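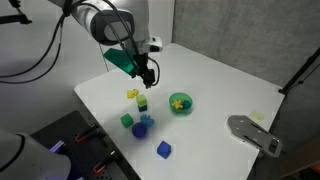
Obituary index, Gurbridge run
Friday, August 23, 2002

Morris notices transcribed: 80 of 200. Thirteen have no date of death, only the funeral. Left blank.

"Survived by" now parsed apart from "preceded by". Spouses in brackets still land as surnames – see record 668. 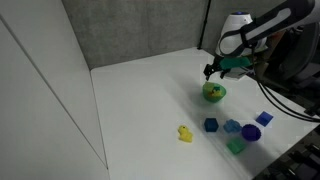 Ginevra Lombardi thinks the bracketed names should get their own field, and would keep maiden names out of it.

Field added. Re-ran the April batch, step-children still merged with children. 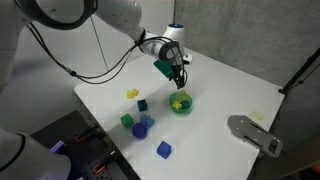
Same fault in the in-laws. Will split on the semicolon next.

This site uses cookies. Accept

Recent entries
Totport burial registers
Bavix import errors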